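Getting push-fit and slotted parts together (and apart) without breaking them

By Wumpini Baidoo
Friday, November 20, 2020
8 min read

Most of what I fix at home is held together with tabs, slots and clips. Drawer fronts, vacuum housings, shelf supports, battery doors, the kick panel under the dishwasher. There are fewer screws in a house than there used to be, and the parts that replaced them don't forgive much. A stripped screw hole can be filled and drilled again. A snapped tab usually means a new part, if you can get one.

These are the habits I've settled on. Some came from a neighbor, Mirta Zapata, who repaired sewing machines for a living, and the rest came from breaking things.

Before you start

Clear a space larger than the thing you're working on. Put down an old towel, light in color, with no fringe. Parts don't roll on a towel, and a black clip shows up on it.

Get light from the side. An overhead bulb puts the inside of every slot in shadow. A cheap clamp lamp set low on the bench shows you the edge of a tab and which way it faces.

Look for hidden screws first. They live under rubber feet, under stickers, under the little round caps that match the plastic, and at the bottom of deep holes where you need a long driver to reach. If one corner of a cover lifts and the other three don't, stop and look again. I cracked the back of a Lurniter space heater by assuming the fourth corner was stuck when there was a screw behind the cord clip.

Unplug anything with a cord. Take the batteries out of anything with batteries. Microwaves and old tube TVs can hold a charge after they're unplugged, and I leave those to someone else.

Warm it up

Cold plastic is brittle. If the part has been in a garage in January, bring it indoors for a couple of hours before you flex anything. The same goes for vinyl trim and weatherstripping, which will go into a channel easily at room temperature and fight you all the way outdoors.

For a stubborn clip, a hair dryer on low for a minute is plenty. Keep it moving. Leave the heat gun on the shelf, as it will soften thin plastic before you notice anything is happening.

Taking things apart

Use plastic or wood against plastic. An old library card, a wooden coffee stirrer with the end sanded thin, or a plastic putty knife will all open a seam without scarring it. A screwdriver leaves a dent every time, and the dent is always on the side that shows.

Work from one end. Free the first tab, slide a stirrer in to keep it from snapping shut, and move to the next one. If you pull on the whole cover at once you're bending all the tabs together, and the weakest will go.

When you free a tab, look at it. Is it a hook that swings in, or a wedge that only slides one way? The rest of the tabs along that side are probably the same kind. Covers on small appliances often have hooks along one long edge and snaps along the other, so you open the snap side and then swing the cover off the hooks like a door.

Take a photo before you pull any part with a spring in it. Take another halfway through. A muffin tin is the best parts tray I know — fill the cups in order, clockwise from the top left, and empty them in reverse.

Cleaning slots and tabs

A lot of parts that "don't fit anymore" are dirty. Crumbs, pet hair and old grease pack down into the bottom of a slot and keep the tab from seating by the thickness of a fingernail.

Dry brush first. An old toothbrush for wide slots, a folded pipe cleaner for narrow ones. Then a cotton swab with warm water and a drop of dish soap, then a dry swab. Let it dry before you assemble it. For greasy kitchen parts, such as range hood filters and the runners on a pull-out trash bin, soak whatever will come off in hot soapy water and wipe down what won't.

Check new parts for flash, the thin ragged fin of plastic left along a molded edge. Trim it with a sharp blade held nearly flat, drawing it toward the end of the part in light strokes. An emery board will clean up the rest. Don't sand the tab itself unless you've tried it several times and can see a shiny mark showing where it rubs.

Putting things together

Do a dry run. If the part has glue or a spring in its future, fit it once without either so you know how it feels when it's home.

Line it up square before you push. This is most of the job. A rectangular part in a rectangular slot has almost no room for tilt, and a little tilt feels exactly like a tight fit. If it stops early, back it out all the way, turn your head so you're sighting down the long side, and start over. Pushing harder on a crooked part shaves plastic off one corner, and after that it will never sit tight.

Hold long parts low, close to the end going in, and steady the far end with a finger of the other hand. Held by the far end alone, they wander.

Push with the heel of your hand on broad parts and with a thumb on small ones. If you need more than that, put a block of scrap wood over the part and lean on the block. A rubber mallet is all right for shelf furniture. I wouldn't use one on anything with a circuit board in it.

Listen for the click, then check anyway. Tug the part gently back the way it came. Some tabs click once at a halfway stop and again when seated, and the halfway position holds just well enough to fool you until the drawer is full.

If it binds, try the following in this order. Clean it again. Rub the tab with a candle stub or a dry bar of soap. Check the part isn't upside down or meant for the other side. Left and right shelf clips for our Jutby pantry unit look the same until you hold them back to back. I put a whole shelf in wrong and it stayed up for most of a week.

Don't use cooking oil to ease anything. It goes gummy and collects dust. Silicone spray is good on plastic runners and drawer slides, but spray it on a rag and wipe it on, and keep it away from anything you plan to paint or glue. 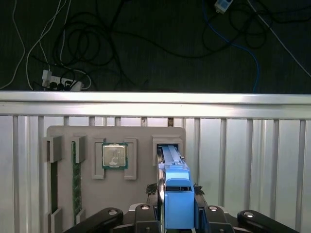
Keep a tall part upright while it enters the slot.

Wall panels and hanging bins

The same rules apply to the slotted panels people put up in garages and laundry rooms, with a few extras.

Start hooks and bins at the top row and work down, so you aren't reaching over loaded ones. Tip each hook up, get the upper lip in, and let it swing down flat. If the lower part stands off the panel, there's a burr or a blob of paint in the slot. Pick it out with an awl.

Hang the heavy things near a stud and the light things between. My Patwary panel came with anchors meant for hollow walls, and they've been fine for brushes and spray bottles. The drill and the big pipe wrench hang over the stud.

Bins with a lip on the back will jump out if you pull a tool up from the front edge. A small zip tie through the back corner stops it, and you can cut it later.

When a tab does break

Find the piece. Look inside the housing before you look on the floor, and don't run the thing until you have it.

A clean break on a part that doesn't flex can be glued. Use a glue made for the plastic if there's a recycling mark to tell you what it is, or a two-part epoxy if there isn't. Super glue works on hard, shiny plastics and lets go of the waxy kind used for food tubs and bin lids. Roughen both faces, glue, tape it, and leave it overnight.

A tab that has to flex in use won't hold glue for long. For those I do one of these:

Drill a small hole through the cover into something solid behind it and use a short screw. Check what's behind it first.

Put adhesive hook-and-loop strips on both halves. Good for battery doors and vent covers.

Use a strip of painter's tape on the inside as a hinge, if the part only comes off once a year.

Replacement parts are easier to find by the number molded into the part than by the name of the product. It's usually on the inside face, small, sometimes next to an arrow. Corance sent me a new crisper rail on the strength of that number alone, after I'd failed to find the fridge model anywhere on their list.

Keeping track of the spares

Every flat-pack box leaves a bag of extras. I used to drop them all in one jar, which meant I owned every part and could find none. Now each bag gets a strip of masking tape with the name of the furniture and the room it's in, and the bags stand on edge in a shoebox. The hex key goes in the bag with them.

Tape the instruction sheet to the back or underside of the piece. It will be there when you move.

A few odds and ends

Chair glides that fall out of their sockets will stay if you wrap the stem once with plumber's tape.

Toothpaste takes light scratches off a clear plastic cover. Use the plain white kind and a soft cloth, then rinse.

Refrigerator door bins crack at the same two places, the corners where they hook over the door. Lift them straight up with both hands to wash them, and take the bottles out first.

If a dishwasher rack wheel pops off every week, the clip behind it is worn. The clips are sold separately and push on with a thumb. Do both sides while the rack is out.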